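Home | Data | Hardware | Issues | Contact

# Mensah hand gripper: setup and upkeep notes

README for the gripper folder of the Birnilska set. Maintained by Hashini Marikar. Read it before you trust any number in the set, including ours.

## What is in the folder

- `clips/` has 416 short clips from the hand-held gripper
- `wear/` has the pad and bushing log, as plain text
- `zero/` has the closed-finger readings taken at the start of each run

The project page calls this gripper "maintenance free." I have looked after it since April and I don't know who wrote that. It has pads that fray, bushings that get play in them, and a zero that wanders if you look at it wrong.

## The bench

Work is done on a foam-topped table with a printed grid. Please don't use the grid as a ruler. Senyo Nartey checked it against a steel rule and the squares were not all the same size, and foam gives under load anyway.

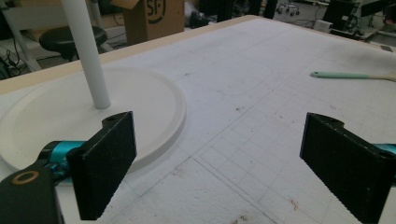

If you need distance, use the finger opening from the log, and only from runs with a matching file in `zero/`. There are 26 runs without one. We left them in and marked them `nozero`. Baptiste Texier thinks they can be corrected afterward. I have seen the correction and would not bet lunch on it.

## Before a run

1. Close the fingers with nothing between them and save the reading. Do it again. If the two don't agree, fix the gripper before you record anything.
2. Push each finger sideways by hand. A little give is normal. A click is a worn bushing.
3. Look at the pad faces. Frayed edges are fine for soft objects and bad for thin ones, where the fuzz touches first and the log says "closed" too early.
4. Check that the teal joints turn freely through the whole stroke. Trandside's sheet says to oil them. We stopped, as the oil got onto the pads.
5. Do one slow grasp on something smooth and watch both pads. They should meet it together. If one leads, go back to step 2. 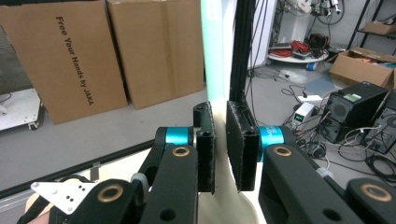 ## Pads and bushings

The Trandside sheet gives 900 grasps per pad set. That may be true on their bench in Breststead. Here, Aba Gbeho changes pads when they slip, writes it in `wear/`, and pays no attention to the counter. Her entries are the ones to go by.

Change both pads at once. One new pad and one old pad will close off center, and the clips look perfectly good until you try to train on them.

Bushings: press the old one out from the back of the linkage plate. Don't hammer it. Version 2 of the plate has tighter holes, so old spares may not fit.

## Known problems

- Grip force is estimated, never measured. Treat the `force` column as a guess with decimals.
- Some pad changes before Aba took over the log are missing.
- Leopold Moser's drift script assumes both fingers wear at the same speed. They don't.

Questions and complaints go to the issues page. Include the run name.

3 comments | 5 shares

Contact: Hashini Marikar | © Birnilska | Back to top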